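Home | Kitchen | Cleaning | Storage | Workshop

Cabinet Door Tips I No Longer Believe

By Pouran Jalali
January 29, 2021
4 min read 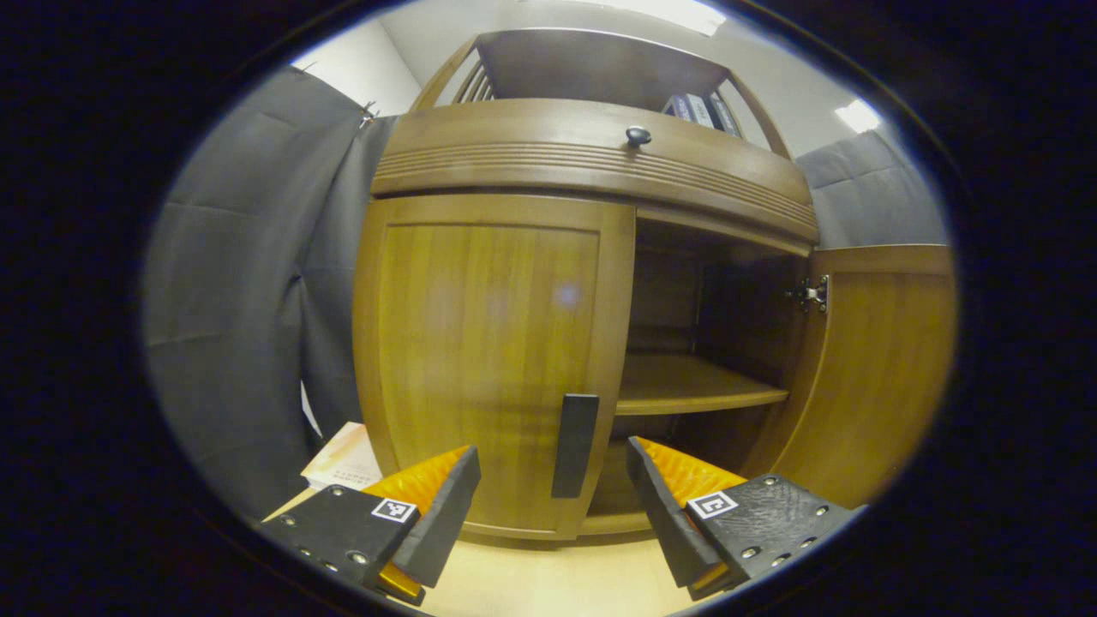 Wood cabinet with a black bar handle is the sort of piece most of these tips are aimed at.

Every few months somebody sends me a list of cabinet tricks, and every few months I try a couple and end up wiping something off a door. I have kept notes. Most of what gets passed around falls into three piles: harmless, useless, and sticky.

Olive oil and lemon juice. The big one. Yes, the wood looks richer for a day or two. Then the oil grabs dust, and by the second week there's a gray film near the handles. If your doors have a clear finish, and most do, the oil isn't feeding anything. It is sitting on top. A drop of dish soap in warm water, a cloth wrung out hard, then a dry cloth. I haven't found anything better.

Toothpicks in a stripped hinge hole. I expected this to fail, and it didn't. Use wood glue, pack the hole, snap the ends flush and leave it overnight. The people who say it doesn't work put the screw back in after ten minutes. On particleboard I'd still drill it out and glue in a dowel.

Soap on a squeaky hinge. Good for a week. Arash Karimi swears by candle wax, which got me to ten days. Try tightening the screws first. Two of my last three squeaks were a loose plate.

Baking soda for cabinet smell. I left a bowl in a musty base cabinet for all of December and could not tell the difference. Emptying the shelves, washing them and leaving the doors open for a weekend did the job.

Crooked doors. Before you buy new hinges, look for the adjusting screws on the ones you have. Many concealed hinges have one for side to side and another for depth. Turn a quarter turn, close the door, look again. Marjan Shokri told me she was quoted 415 dollars to have hers "realigned." She did it herself with a Phillips screwdriver.

Felt bumpers. Fine, cheap, they fall off. Wipe the spot with rubbing alcohol on a cloth and let it dry before sticking them on. Test the alcohol somewhere hidden, as it can cloud some finishes.

Next week I'm trying the walnut trick for scratches. I have my doubts.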